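Teleoperated demos in simulation: my two-hand kitchen data looks fine but the policy hesitates. Record again or clean?

Asked in Learning from Demonstration, 3 answers

Question

Hello everybody. I am teaching a two-arm robot a kitchen task in simulation, by remote control. I wear tracking gloves and a headset, and the hands in the simulator follow my hands. We use Plindora for recording and the kitchen from the Grirnen scene pack. The task is: one hand takes the big pan by its handle, the other hand pulls the cutting board nearer, and the pan must finish on the board.

I have recorded 107 demonstrations. I threw away 3 where the tracking was lost, and I keep 3 more for checking, so 101 go into the training. When I replay them in the simulator, almost all of them end correctly. But the trained policy goes to the start of the grasp and then it stays there, with small trembling in the fingers. Sometimes it continues after a long wait, sometimes never.

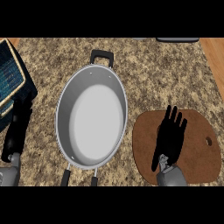 Kratochvíl wrote to me in the Friday call notes that the trembling is a sign of my own waiting: "you stop to think before each grasp, so the policy learns to stop also." I checked, and it is true that I wait. With the headset I do not feel the contact, so I come near to the object, I look, I correct the thumb, and only then I close the hand. In some recordings this takes longer than the whole transport of the pan.

My questions are these:

1. Should I cut the waiting parts out of the recordings, or must I record everything again with more fluent movement?

2. Is it bad that I sometimes begin with the left hand and sometimes with the right? I thought variety is good.

3. The pan has a handle on one end and two grips on the other end. I used both ends in the recordings, depending on what was comfortable for me. Is it a problem?

The observations are the head camera image and the joint positions of both arms. There is no force signal. The actions are absolute joint targets.

Thank you in advance, and sorry for the length.

Answer 1 (accepted)

I had the same sickness with a drawer task, so I write what helped.

About the waiting: you can cut it, but be careful how. If you remove all steps where the arms do not move, you remove also the steps where the fingers are closing, as the wrist is still at that time. Look at the speed of the wrist and of the fingers together, and cut only where both are near zero. Keep a few steps of each pause. Then replay the cut recordings in the simulator before training. In my case some grasps failed in the replay after cutting, because the object needed this time to settle in the hand. Those I put back to the long version.

About left or right first: variety in the position of the objects is good. Variety in the order of the work, when nothing in the image tells which order to choose, is difficult for a simple policy. It sees the same start and has two different answers, and the average of two answers is often to stand still. Choose one order and keep it. If you do not want to lose the recordings, sort them by which hand moves first, train on the bigger group alone, and compare.

For the pan it is the same story. Take one end. I would take the end that the arm reaches without twisting the wrist, even if for you as a human it is less comfortable.

Also check whether your gloves tremble by themselves. Put your hand on the table, record for a moment, and plot the finger joints. If the line is not flat, filter it a little at recording time. Purkusar has a filter for this in the glove settings, but the default was too strong for me and the thumb came late.

Answer 2

Just record more. With 101 you cannot expect anything.

Comment from the asker: I do not think it is only the number. The reaching part is already learned well from the same data.

Answer 3

I agree with the first answer, I only add something about practice. Before recording, do the task 5 times without saving, until you stop thinking about it. Then record in short sessions. My worst demonstrations were always from the end of the afternoon, when I was tired and corrected every finger.

And try to see the contact better. We made the object change its color a little in the headset view when a fingertip touches it. The color must be only in the operator's view. We forgot this the first time, it went also into the saved images, and the policy learned to wait for a color which never came.

Update from the asker

I sorted by the first hand and by the end of the pan. The biggest group was smaller than I hoped, but I trained on it with the shortened pauses and the policy now closes the hand without the long wait. The board it still pulls too far. I will record again with one fixed order, and ask about the board in a separate question.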